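Dalen Desk Recorder – Set-up Guide
Section 6: Preparing pens and loading charts

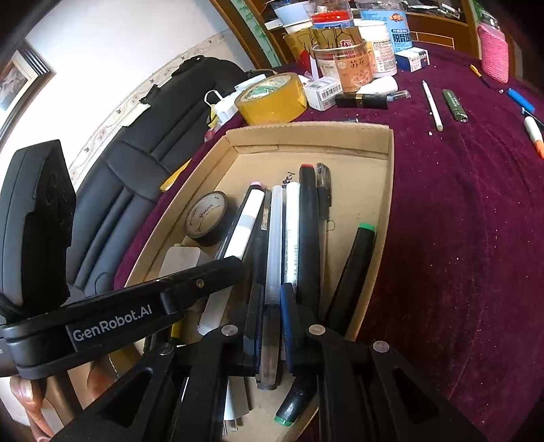 Fig. 6-1. Pens in a shallow cardboard tray.

6.1 Before you start

The Dalen is supplied without pens. Any fibre-tip or rollerball pen with a straight barrel will fit the standard clamp. Pens with a moulded grip need the wide clamp (see Section 9). Pencils should not be used, as the carriage does not apply enough weight to leave a readable line.

Store pens flat when they are not in the clamp. Pens stored upright with the tip uppermost may skip for the first few centimetres of trace.

Charts are supplied in packs of 40. Use Clatness grade 2 paper or a paper of the same weight. Thinner sheets lift at the corners when the drum turns at the fast setting.

6.2 Fitting the pen

1. Switch the recorder off at the rear panel and wait for the drum to stop.
2. Raise the carriage arm until it clicks into the parked position.
3. Loosen the clamp screw by two full turns. Do not remove it.
4. Remove the pen cap and slide the pen down through the clamp, tip first.
5. Place the setting gauge under the arm. Lower the pen until the tip just touches the gauge.
6. Tighten the clamp screw with your fingers.

CAUTION: Do not use pliers on the clamp screw. The thread is brass and strips easily.

7. Take out the gauge and put it back in its slot inside the lid.

6.3 Loading a chart

1. Open the lid fully. Check that the arm is still parked.
2. Lift the spring bar on the drum and remove the old chart.
3. Wrap the new chart around the drum with the printed side outwards and the time scale at the bottom.
4. Tuck both ends under the spring bar. The right-hand end goes on top, so that the pen runs down off the overlap and does not catch on it.
5. Press the spring bar down until it is level with the drum.
6. Write the date and the station number on the chart margin.

NOTE: Recorders with serial numbers below 2340 have a clip in place of the spring bar. The steps are the same, but the clip must be pushed in from the top.

6.4 Trial trace

1. Lower the arm on to the chart.
2. Switch on and select SLOW.
3. Let the drum run for six minutes, then switch off.
4. Inspect the line. It should be even and unbroken.

If the line is faint, lower the pen by a hair's breadth and repeat. If it is thick or blotted, raise the pen or change to a finer tip. A line that wanders with the drum turning freely usually means a loose clamp – go back to 6.2, step 6.

Replace the pen when the trace fades at the SLOW setting. At Landness and Setstead, where the recorders run without a break, pens are changed on the first of April and whenever a chart comes off pale.

Section revised 1 December 2024, H. Rathnayake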